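Can It Put the Groceries Away Yet?
Speaker notes, Precious Catacutan, Zidavdale Library evening series, 29 May 2018

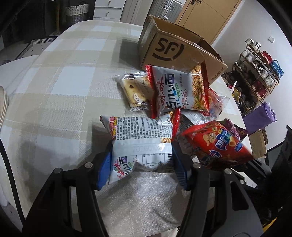
Opening (keep it loose, wait for the stragglers)

Hi everybody, thanks for coming out. I'm Precious, I spent nine years on the packing floor at Sturkstead before I moved over to the side of the building where people argue about machines, and I still think like a packer. So tonight is a packer's view of robots!

Question for the room: who has unpacked a box of snacks this month? Hands up. Now who had to think about it? (Pause. Somebody always says the kids got there first, let them have the laugh.)

I want to talk about that job for a while, the table covered in crinkly bags and the cardboard box standing open behind them, because I get asked all the time when a machine is going to do it for us. My answer is "parts of it, slowly, on a good day," and I'll try to show you which parts.

Picking up a bag

Look at the white bag between the two blue pads. Squeezing something puffy sounds like the easy bit, and compared with what comes later it is. But think about what your hand does with a bag of chips. You close until it feels right, and you stop. You have no idea what number that was. A machine needs either a number or a good sense of touch, and the touch part is still pretty rough in everything I've worked with.

Soft ribbed pads help a lot. We ran a trial at Sturkstead last November with hard flat tips and then with rubbery ones, same bags, same operator (me, mostly, with a bad cold). Out of 437 tries with the hard tips we had 35 bags on the floor. I swapped tips and the drops went way down, but then we started getting crushed product, so I had a whole new thing to write up. Tell the story about the supervisor eating the evidence if there's time.

Everything is shiny

Glossy red bag, clear wrapper, clear tape along the rim of the box. Your eyes deal with all that without bothering you about it. Cameras hate it. A reflection moves when the camera moves, so an edge that was there a second ago is somewhere else now, and clear plastic can look like whatever is behind it. There's a pale yellow baked snack in there in clear wrap, and if you asked me to bet on which item a machine would miss, that's where my money would go.

Then the pile. One bag is lying partly over the next one, and something silver-white is wedged in among the rest. Where does one stop and the other start? You know, because you've handled a thousand bags. We had a vision system from a little outfit called Mudaliar on loan for a season and it was lovely on single items. Put two of the same bag together at an angle and it would happily report one very long bag. I got fond of it, to be fair.

(Skip this next bit if we started late.) Same brand, front and back. One white bag is showing its front, with the picture of crispy noodles, and the other has its back up, all small print and a barcode. To us it's plainly the same family. To a machine trained on the fronts of packages, the back may as well be a stranger.

Shop floor versus house

People assume the factory is harder because it's bigger. Oh, I wish! On a shop floor I can tape a line on the ground and tell everyone to keep out. I can order one kind of box in one size. At Uvden, where my cousin works, they get 897 cartons through a shift on one line and every carton arrives facing the same way.

Now look past the table. Shoe rack crammed full, a suitcase standing up, drawers, a basket, a checked cloth that could slide if you tug on it. That's a home, mine looks worse. You can't tape off the shoes. And putting snacks away means knowing where "away" is, which in my house changes depending on who's hiding the good ones.

So, can they or can't they

What I'd say today, if you're asking me as a packer:

Picking one bag off a clear surface, yes, fairly well.
Picking the right bag out of a pile, sometimes.
Emptying the whole box and finding a place for each thing in a kitchen it has never met, no, and I wouldn't put a date on it.

I timed myself on a box like this at home and it took 33 seconds, with the phone on my shoulder. I'm not worried about my job at the kitchen table.

Questions. If they're quiet, ask what chore they'd hand over first. It's nearly always laundry, and I've got plenty to say about socks. Remember to thank the library for the coffee and pass the sign-up sheet around before people start putting their coats on.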